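**Derdale publishes good-practice guide for humanoid robots doing light cleaning work**

DERDALE, Thursday, February 15, 2018. Pikent today released a good-practice guide for companies and labs that run two-armed humanoid robots on household cleaning tasks. The guide is free to download and applies to work in test rooms, showrooms and pilot homes. It was written with Ccori, which builds training stations for service robots, and reviewed by operators at the Turkham test center.

The guide covers picking up trash, clearing tables, sorting small items and wiping flat surfaces. It does not cover robots that climb stairs, handle hot liquids or work around children. Those uses will be taken up in a later document.

Pikent started on the text after its members reported that each site was writing its own house rules. Floor markings meant different things in different buildings. Some operators stopped a robot when a second person walked into the room and others kept going. A contractor working at more than one site had to learn a new set of rules each time.

The new guide has 40 numbered rules in 4 parts: the work area, the task, the operator and the record. Each rule is marked either "must" or "should." A site can say it follows the guide only if it meets every "must" rule and keeps a written note of any "should" rule it has left out.

**Work area**

The edge of the robot's work area must be marked on the floor before power is turned on. Tape is acceptable. It must be replaced when it lifts or when the colors can no longer be told apart. Rugs and carpet inside the area must lie flat, and any change from one floor surface to another should be noted on the site plan.

Glass furniture gets its own section. Clear tabletops are common in living rooms and are hard for many depth sensors to read. Under the guide, a site must test its robot on glass separately, even if the robot has already passed on wood or another solid surface. The operator must confirm that the robot can find the edge of the top and that grip force is limited before any object is picked up near that edge. 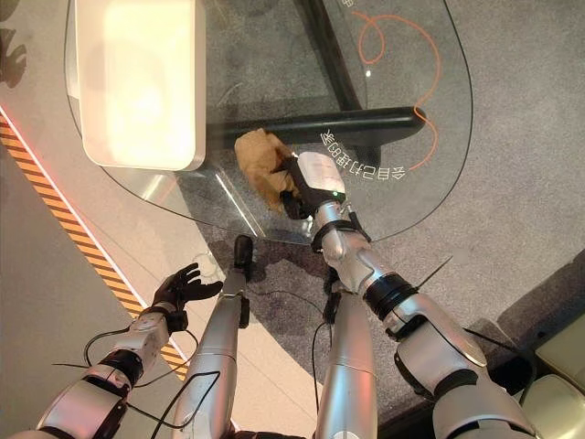 Soft trash such as wadded paper is the recommended first object for this test. It weighs little, and a missed grip is unlikely to damage the tabletop. Cups, bottles and anything sharp must wait until the paper test has been passed and signed off.

**Two arms, one task**

The guide also sets rules for robots that have a different tool on each arm. When one arm is working, the other must be in a known position and must not be resting on furniture. Cables that run along the arms must have enough slack for the full range of motion, but must not hang low enough to catch on a table or tray. The operator must check this by hand at the start of each shift.

**Operators and records**

No operator may supervise more than 2 robots at a time. The stop button must be within reach, and carrying it in a pocket does not count. Operators new to a site must complete a supervised shift there before working alone.

Sites must record every dropped object, every unplanned contact with furniture and every stop, including stops that were made by mistake. Records must be kept in plain language. A one-page form is included at the back of the guide and may be copied without permission.

**Comments and next steps**

A draft was sent to members last year, and Pikent received 126 written comments. Most dealt with the glass furniture section and the limit on robots per operator. The limit was kept. The section on glass was made longer, and a rule that would have required fixed barriers in every room was changed to allow floor marking in rooms with an operator present.

The Turkham test center began using the guide in January. Ccori will supply its training stations with the floor plan form already filled in.

The guide takes effect for Pikent members on the day of release. Existing sites may finish test runs already in progress under their old house rules, but any new run must follow the guide. Printed copies can be ordered from the Pikent office in Derdale.

**Media contact:** Pikent Press Office, Derdale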